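동네 세탁실 물 사용 습관 조사 보고서
생활환경 탐구 수업 기말 프로젝트
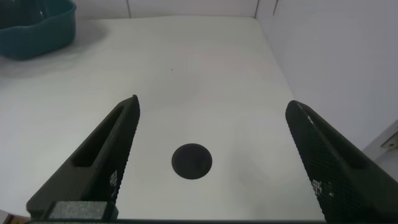

우리 조가 이 주제를 고른 건 정말 사소한 대화 때문이었다. 2월에 조 편성이 끝나고 기숙사 식당에서 밥을 먹다가, 손빨래를 할 때 헹굼을 몇 번 하느냐는 이야기가 나왔는데 네 명의 대답이 전부 달랐다! 한 명은 거품이 안 보이면 끝이라고 했고, 한 명은 무조건 세 번이라고 했다. 그 자리에서 바로 주제를 정했다. 다들 매일 하는 일인데 서로 이렇게 다르게 하고 있다는 게 너무 재미있었다.

조원은 Younes Chraibi, Dzifa Akolgo, Rungnapa Sangkhawat, 그리고 보고서를 정리한 나(Elikem Adjei)이다. 설문지 초안은 Dzifa가 쓰고 Rungnapa가 태국어와 영어로 옮겼다. 우리 기숙사 Marino관에는 유학생이 많아서 번역본이 꼭 필요했다. 지도는 Mawuli Lamptey 선생님이 맡아 주셨다.

1. 알고 싶었던 것

처음에는 질문이 너무 많았다. 세제 종류, 물 온도, 빨래 양, 말리는 장소까지 다 묻고 싶었는데 선생님께서 한 학기 안에 끝낼 수 있는 만큼만 남기라고 하셨다. 그래서 두 가지로 줄였다. 첫째, 사람들은 헹굼을 언제 그만두는가. 둘째, 세제를 덜 쓰면 헹굼물도 줄어드는가. 줄이고 나니 오히려 할 일이 또렷해져서 다들 신이 났다.

2. 조사 방법

설문은 Marino관과 옆 건물 Nirkar관에서 받았다. 종이 설문지를 세탁실 게시판 아래에 두고, 온라인 설문 주소도 같이 붙였다. 모인 응답은 모두 103장이다. 처음 목표보다 훨씬 많아서 Younes가 단체방에 느낌표를 한 줄 가득 찍어 보냈다.

실험은 같은 면 수건으로 했다. 대야에 물을 받아 액체 세제를 풀고, 수건을 10분 담갔다가 손으로 주무른 뒤 헹궜다. 헹굼은 새 물을 받아 수건을 눌러 빼는 것을 한 번으로 쳤다. 세제는 용기에 적힌 권장량과 그 절반, 2가지 조건으로 나누었고 조건마다 3번씩 반복했다. 멈추는 기준은 헹굼물을 투명한 컵에 떠서 흔든 다음 거품이 금방 사라지는지로 정했다. 이 기준을 정하는 데만 회의를 두 번 했다. 컵을 얼마나 세게 흔드느냐에 따라 거품이 달라지길래 결국 흔드는 일은 Rungnapa 한 사람이 끝까지 맡았다(팔이 아팠다고 한다).

3. 설문 결과

가장 많은 대답은 "거품이 안 보일 때까지"였다. 횟수를 정해 두고 헹군다는 사람이 그다음이고, 손으로 만져서 미끄럽지 않으면 멈춘다는 사람도 꽤 있었다. 향이 남아 있어야 깨끗한 느낌이라 일부러 덜 헹군다는 대답도 나왔는데, 우리 조에서는 아무도 예상하지 못한 답이었다. 이 대답 하나로 회의 시간이 다 갔을 만큼 할 말이 많았다.

세제 양을 계량한다는 사람은 적었다. 자유 의견란에는 "뚜껑 눈금이 안 보여요", "그냥 두 바퀴 돌려요" 같은 말이 적혀 있었다. 두 바퀴라니! 우리 조에서도 Dzifa가 똑같이 한다고 고백했다.

4. 실험 결과

세제를 절반만 쓴 쪽은 매번 더 적은 헹굼으로 기준에 도달했다. 반복할 때마다 방향이 같게 나와서 기록지를 맞춰 보는 순간이 이번 프로젝트에서 제일 즐거웠다. 다만 때가 얼마나 빠졌는지는 재지 않았으니, 세제를 절반으로 줄여도 똑같이 깨끗하다고 말할 수는 없다. 이 점은 발표 때도 분명히 밝혔다.

물 온도도 마음에 걸린다. 수돗물을 그대로 썼더니 오전과 저녁의 온도가 조금 달랐다. 온도계를 첫날부터 챙겼어야 했는데 중간에 생각나서 앞쪽 기록에는 온도 칸이 비어 있다.

5. 느낀 점과 다음 계획

Tarkbridge 학생회에서 우리 결과를 보고 세탁실에 붙일 안내문을 만들어 달라고 했다. Younes가 벌써 그림을 그리고 있다. 다음 학기에는 같은 실험을 합성 섬유로도 해 보고 싶고, 때가 빠진 정도를 비교할 방법도 찾아보려 한다. Mawuli 선생님은 간장 얼룩부터 시작해 보라고 하셨고 Rungnapa는 커피가 낫다고 한다. 아직 결론은 안 났다.

설문에 답해 준 두 기숙사 친구들에게 정말 고맙다. 설문지 원본과 실험 기록지는 수업 자료실에 올려 두었다.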